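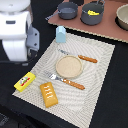
Restow Vallum music stand, reviewed after one full run of a school musical

Short version: buy it if you carry your own stand. Skip it if you're kitting out a whole pit. Longer version below, typed between the matinee and the evening show so forgive me.

I play reeds. Second book, mostly, which means clarinet, flute, a tenor sax I keep kicking, and a fat spiral-bound score that weighs as much as a small dog. The show was a spring production at the high school, 12 players under a stage extension that was never meant to have people under it. Low ceiling. Bad floor. You get the picture if you've done one of these.

The Vallum is Restow's folding stand, the one with the solid desk. Paid $39 for it. The old wire stand I had before finally folded itself in half during tech, right in the overture, so I was not shopping carefully. Ordered it on my phone at midnight.

Setup. Fast. Legs pull down, one collar to tighten, desk clips onto the top of the post. I can do it in the dark now. First time took longer becuase the desk clip has to go in at a slant and the leaflet doesn't say so. The leaflet doesn't say much. Four drawings and a warranty address.

Stability is the reason to get it. The legs spread wide and low and the thing does not tip, even with the full score open to act two plus a pencil tin plus my phone with the cue notes. I bumped it with the bell of the tenor more than once. Wobbled, stayed up. My old one would have been in the trumpets.

But wide legs means wide legs. In a tight pit they go under your neighbor's chair. Kerubo Magesa, on first reeds, had one of my feet (stand feet) between her clarinet pegs all week and she was nicer about it than I'd have been. You can close the legs up partway and it still stands, only then you lose most of what you paid for.

Height. Goes low enough for sitting, which sounds like nothing, but plenty of these don't. Goes up high enough for me standing, I'm average. A tall bass player tried it at the break and said no.

The lip. Deep enough for a thick book, good. The little page arms, not good. They're springy plastic and they grip okay for loose sheets, but with a spiral score you have to lift both for every turn. There's a fast page turn before the tap number, two bars, and I just gave up and flipped the arms out of the way by the second night. Use a binder clip. Everybody in the pit uses binder clips anyway.

Noise! Big one for theater. The desk is quiet when you set things on it, no ringing, no buzz when the bass drum goes. The height collar, though, squeaks when you turn it. Do not adjust during the ballad. I did. The conductor looked up.

Lights. My clip lamp fits the top edge fine. The kid next to me has an Esfahani lamp with a thicker clamp and that would not close over the rim, so check yours before you order.

Carrying it. Comes with a bag, thin, the zipper started sticking after maybe a week. Desk and legs go in side by side and it hangs on a shoulder okay. Not light. If you walk or take the bus with two instruments already you will notice it.

I borrowed a Minorgate stand for two rehearsals to compare, the one the school owns a rack of. Heavier, steadier still, smoother height adjustment, doesn't fold. For a band room that's the better stand and I wouldn't argue. You can't take it home on the bus. Different job realy.

Things that went wrong: one rubber foot came off in week one. Found it under the drum riser, pushed it back on, it's come off again since. Some glue would fix it. Wrote to Restow about it and a replacement pair showed up 2 days later, no fuss, so credit for that.

Would I buy again? Yeah. After 23 services, counting rehearsals, the post hasn't slipped once and that's all I really ask of a stand. Wish the page arms were better. Wish the collar didn't squeak.

Four out of five. Half-hour call is up, gotta go find my reeds.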